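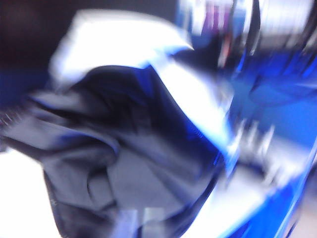 Dark cloth, up close and moving.

Buy the arm last

Every August the same thing lands in my inbox. A spreadsheet, one big line at the top for the robot arm, and then a couple of crumbs underneath. "Misc." I have been doing equipment planning for small shops long enough to get cranky about misc.

So. Soft goods. Bags, jackets, anything with a strap. If that's the job you want automated, the arm is the easy part of the budget. Prices are posted, you pick one, it shows up on a pallet. What eats you is the rest – the fingers, the table, the hours somebody spends putting the bag back where it started.

Folasade Fashola ran the numbers at Itby, where they handle returns for a luggage seller. She wanted to know what one station cost over a first year, everything in. The fingertips wore out and got replaced 16 times. Each swap was cheap. The stopped station wasn't, and that was in no one's plan. She had put down 1300 dollars for spares and small parts and it was gone before summer.

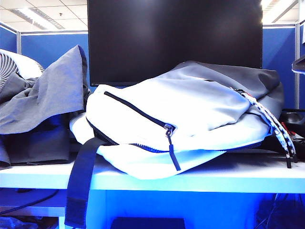 What I would put in the budget

Time, first. More than 60 hours of plain setup before anybody sees a useful result. Pay for it or don't start. People try to hide these hours in somebody's regular job and then wonder why the regular job isnt getting done.

Second, real stuff to practice on. Not one clean bag. Old ones, stiff ones, ones with long straps and cords and zipper pulls going every which way. Straps hang off desks. Cords droop. A quote from Sulanard or Tiltance won't have a line for a box of beat-up backpacks, so write it in yourself.

Third, an ordinary desk. I mean it. Everyone wants the fancy bench with the frame and the guards in matching paint, and some jobs do need it, fine, check your safety rules. But for a trial? Use the furniture you have, in the room you have. Monitor, fan, cables, the lot.

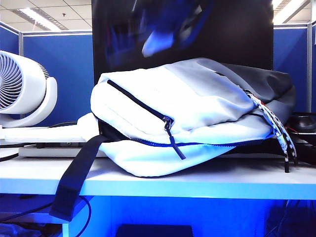
A trial in a tidy demo room tells you how the thing does in a tidy demo room. I've sat through 2 of those from Arnardóttir and liked both, and I still couldn't have told you what to spend.

The usual pushback is that finance wants one number in one quarter. I know. Give them a small number, then. Lease for the trial, buy after, and keep the spares line seperate so it can't get raided for a nicer arm. If the vendor won't lease, ask again at the end of thier quarter.

And please, retire misc.

Posted 30/06/2020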